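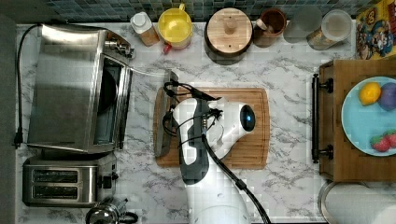

Cloltbridge Pantry Notes

I started this data set because I kept writing recipes on the backs of envelopes and then losing the envelopes. It's now a pile of home cooking notes, one plain text row per dish, typed up by me and Esperanza Vidal over a couple of winters. Most are weeknight food, the kind of thing you can make with a cutting board and a metal spatula with a black handle, and I've tagged those rows "basic" so you can filter for them (there are a lot!).

What's in it

There are 2,000 rows in two files. The first 1,000 are mine and the rest are Esperanza's, and you will be able to tell, she writes "salt" and I write a paragraph. Each row has 8 columns: id, title, who typed it, servings, ingredients, steps, tags and a notes column where anything goes. Please read the notes column. The best stuff is in there, including a long argument about beans.

Amounts are in cups and spoons. I did try converting everything to grams with a little script called Wirisix, and it made a mess of anything leafy, so those numbers are gone as of the February version. The script is still in the tools folder if you want to fix it - I'd be thrilled.

Known problems

Servings is blank wherever the envelope didn't say. "Beaudoin soup" shows up twice with different steps, and both are correct, so don't dedupe on title. Oven temperatures are Fahrenheit except in the Onimden rows, which came from an old newsletter and use Celsius. I should really add a column for that.

Using it

Open it in any spreadsheet, the separator is a tab. Cook from it, print it, build a meal planner, whatever you like, just keep both our names on it. Typos can go in the issues page, and I usually get to them on a Friday.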